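Fokosum -- Regeln und Gepflogenheiten für Aufnahmen mit dem Handgreifer

README zum Datensatz, Stand April

Moin und willkommen im Ordner! Wer das hier liest, will vermutlich entweder mit Fokosum trainieren oder selbst Episoden beisteuern. Für beide Fälle habe ich aufgeschrieben, wonach wir aufnehmen, was wir aussortieren und wo die Daten ihre Macken haben. Die formale Lizenz liegt daneben in LIZENZ.txt, die lest ihr bitte auch (ja, wirklich, sie ist kurz).

Was drin ist

Fokosum sammelt kurze Greifepisoden aus Wohnräumen: Obst umsortieren, Teller abräumen, Stoff zur Seite schieben, solche Sachen. Aufgenommen wird mit einem Handgreifer mit zwei Fingern, die Kamera sitzt am Gerät und schaut nach vorn. Derzeit sind es rund 500 Episoden. Der Teil aus Skillorcombe ist der ältere und, wenn ihr mich fragt, der schönere -- da war noch richtig Unordnung im Spiel. Der Teil Ansari kam später dazu und ist deutlich sauberer annotiert.

Ordner

episoden/ enthält die Videos samt Greiferöffnung als CSV
aufgaben/ enthält die Aufgabentexte, einer pro Episode
pruefung/ enthält die Prüfprotokolle
ausgeschlossen.csv listet alles, was wir rausgeworfen haben, mit Grund

Bitte nichts umbenennen! Das Ladeskript ist da leider sehr empfindlich, und ich habe schon einen ganzen Nachmittag mit einem Leerzeichen im Dateinamen verbracht.

Regeln für die Szene

Wir räumen nicht auf. Das ist die wichtigste Regel und die, gegen die am häufigsten verstoßen wird, weil man ja doch noch schnell die Decke glattzieht, wenn eine Kamera läuft. Lasst das. Ein Teller darf auf dem Bett stehen, die Decke darf Wellen schlagen, und im Hintergrund darf liegen, was eben liegt. Ein Modell, das nur leere graue Tische kennt, hilft in einer Wohnung niemandem weiter.

Bei Lebensmitteln gilt: echte Ware, gemischt, und gern auch Stücke, die ihre besten Tage hinter sich haben. Ein runzliger Apfel bietet eine ganz andere Oberfläche als ein praller, und genau diese Bandbreite fehlt in vielen Sammlungen. Was schimmelt, kommt trotzdem weg, und gegessen wird nach einer Aufnahme nichts mehr davon. Die Fingerpads waren vorher schließlich überall.
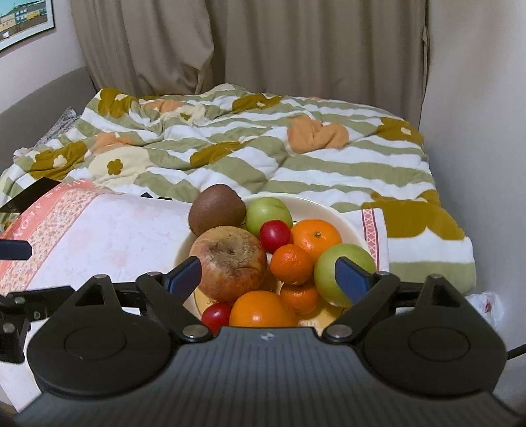 Greifer mit blauen Pads an zwei Äpfeln auf einem dicht belegten Obstteller; der linke Apfel ist verdorben.

Gerade bei so vollen Tellern lohnt es sich, den Aufgabentext zweimal zu lesen. »Nimm den Apfel« reicht nicht, wenn mehrere Äpfel daliegen. Schreibt »den großen, runzligen Apfel vorne links« oder »den grünen Apfel rechts«. Farbe, Zustand, Lage -- irgendetwas davon muss das Zielobjekt eindeutig machen. Und links und rechts meinen immer die Sicht der Kamera! Im Teil Skillorcombe ist das anfangs durcheinandergegangen, die betroffenen Texte sind inzwischen korrigiert, aber falls euch noch einer auffällt, sagt bitte Bescheid.

Regeln für die Bewegung

Ruhig anfahren, ruhig schließen. Die Finger sollen im Bild bleiben, und zwar vom Anfang bis zum Ende der Episode. Wer den Greifer so dreht, dass ein Pad hinter dem Objekt verschwindet, sollte noch mal ansetzen. Kurz verdeckt ist okay, dauerhaft verdeckt nicht.

Vor dem ersten Kontakt haltet ihr bitte 2 Sekunden still, nach dem Loslassen noch einmal genauso lang. Das kommt einem beim Aufnehmen ewig vor (ich zähle inzwischen leise mit), aber beim Schneiden ist man heilfroh darum.

Weiches Obst nur so fest fassen, dass es nicht nachgibt. Bei Pflaumen, Mandarinen und allem Überreifen heißt das: Finger anlegen, kurz spüren, dann erst heben. Wenn etwas platzt, ist die Episode nicht automatisch verloren. Sie bekommt die Markierung »beschaedigt« und bleibt drin, wir wollen ja auch wissen, wie so etwas aussieht.

Fehlversuche generell behalten! Rutscht ein Stück weg, einfach neu ansetzen und weiterlaufen lassen. Nach 3 vergeblichen Griffen beendet ihr die Episode und tragt »abgebrochen« ein. Heimlich löschen und so tun, als wäre der vierte der erste gewesen, gilt als Regelverstoß, und ich merke das an den Zeitstempeln.

Regeln für Privates

Wohnräume sind Wohnräume. Gesichter, Briefe, Bildschirme mit Inhalt und Medikamente gehören nicht in die Aufnahme. Bilder an der Wand sind in Ordnung, solange keine erkennbaren Personen drauf sind. Wer in der Wohnung lebt, muss vorher zugestimmt haben, schriftlich, und darf später jederzeit zurückziehen. Dann fliegt die Episode raus, ohne Diskussion und ohne Nachfrage nach dem Warum.

Ton nehmen wir gar nicht auf. Falls eure Software ihn trotzdem mitschreibt, entfernt ihr die Spur vor dem Hochladen.

Hygiene und Gerät

Pads nach jeder Runde mit Obst feucht abwischen und trocknen lassen. Schrauben an Fingern und Halterung vor dem Start kurz nachfühlen -- eine lockere Halterung fällt erst auf, wenn die Kalibrierung schon dahin ist, und dann macht man alles neu. Das Kabel führt ihr bitte so, dass es weder am Finger hängen bleibt noch über das Zielobjekt schleift.

Prüfung

Jede Episode wird von einer Person angeschaut, die nicht selbst aufgenommen hat. Geprüft werden Aufgabentext, Sichtbarkeit der Finger, Stillhaltezeiten und Privates. 200 Episoden haben zusätzlich eine zweite Prüfung bekommen, die Liste steht in pruefung/doppelt.csv. Wo sich beide uneinig waren, haben wir die strengere Einschätzung übernommen.

Was noch nicht gut ist

Äpfel sind klar überrepräsentiert, Bananen fast gar nicht dabei. Dunkle Räume fehlen. Linkshändige Aufnahmen gibt es, sie sind aber noch nicht als solche gekennzeichnet, das steht ganz oben auf meiner Liste. Und die Daten taugen nicht dafür, Aussagen über Griffkräfte zu treffen: Wir speichern nur die Öffnung, keine Kraft. Bitte leitet da nichts ab!

Für sicherheitskritische Anwendungen ist Fokosum nicht gedacht. Wer ein damit trainiertes Modell auf einen echten Arm in der Nähe von Menschen loslässt, braucht eine eigene Risikobeurteilung, dieses README ersetzt die nicht.

Mitmachen

Neue Episoden zuerst in den Eingangsordner von Willinus legen, mit ausgefülltem Aufgabentext und der Einwilligung. Fehler in bestehenden Episoden meldet ihr als Ticket mit Episodennummer und einem Satz dazu. Ich schaue meistens abends rein.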